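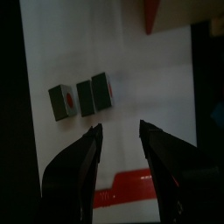
Ravindra Tiwari objected, on reading a draft of this section, that a house rule is simply a mistake with seniority. We have kept the remark, as it is better than our own definition, and we have had to concede that it covers a good part of the material. It does not cover all of it. Some of the households in Zultilbridge had read the printed rules of Pidness closely, understood them, and decided they could do better.

For the purposes of coding, then, a house rule is any practice that at least one person at the table would defend if a visitor queried it. The defence need not be coherent. Of the 3827 entries in the play diaries, 1560 record a dispute of some kind, and most of those turn on a practice that one party regards as a rule and another regards as something Grandad used to do. The remaining entries record scores, refreshments and, in one household, a running feud about a borrowed trailer, which we coded as "other".

Missing pieces

Replacement pieces gave us the most trouble. The publisher's edition of Pidness ships with marked and unmarked pieces, and the printed rules say that play must not begin with an incomplete set. Every long-running set we examined was incomplete. Households made up the shortfall with buttons, bottle tops, bits of other games and, in the Tsakiris family's case, a dried apricot that had been in service for several years and was treated with more respect than the rule book. 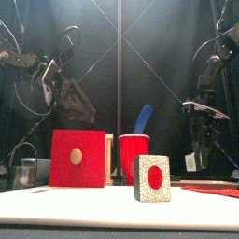

Figure 6. White cube with green dot. Photo: Sreekumar Unnithan.

What interests us is how quickly a substitute picks up powers of its own. A button standing in for an ordinary piece should behave as an ordinary piece. In practice it becomes "the button", and players start to recall that the button may move backwards, or that whoever holds the button at the end of a round puts the kettle on. Diaries seldom note the moment at which such a power is granted. They note, at length, the first time somebody from outside the family fails to know about it.

We had expected colour to matter more than it did. Players who insisted on having "their" colour were common enough, and one adult withdrew from a tournament over it, but when pressed they gave colour no function in the game. Shape mattered a little. Size mattered a great deal, mainly to children, who suspected that larger pieces scored more and were sometimes right by the following month.

The role of the absent authority

Most disputes were settled by appeal to a person who was not in the room. Aunts were favoured. A deceased relative carried more weight than a living one, there being no danger of a phone call, and a relative overseas fell somewhere in between. Mistus, the newsletter of the local players' association, ran a rulings column for a time, but the diaries cite it chiefly in order to disagree with it. One diarist wrote "Mistus says no" and then recorded the next six turns as though Mistus had said yes. 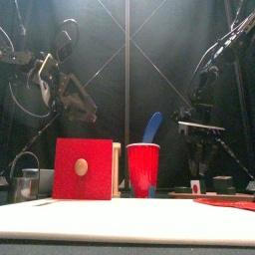 The printed rules came last of all. Several households could not find them. Others knew where they were and declined to fetch them, on the grounds that it would hold up the game, and this in the course of arguments that had already run past ten at night. Where the sheet was produced, it was read aloud by the person who stood to gain from it, in a voice the diaries describe variously as "calm", "very calm" and "her courtroom voice".

It would be tempting to read all this as evidence that rules do little work in family play. The diaries point the other way. Sessions with no recorded dispute were shorter, drew fewer players and were more often abandoned for the television. In May, when two of the households ran a joint evening under strict publisher's rules at our request, both groups complied without complaint and asked whether they could go home early.

We make no strong claim on the strength of one evening. The heating had failed, and the apricot had been left behind. Tiwari, who attended as an observer, maintains that the result supports his definition. The scoring data for the joint evening are treated separately in the next section, together with the question of who was supposed to have been keeping them.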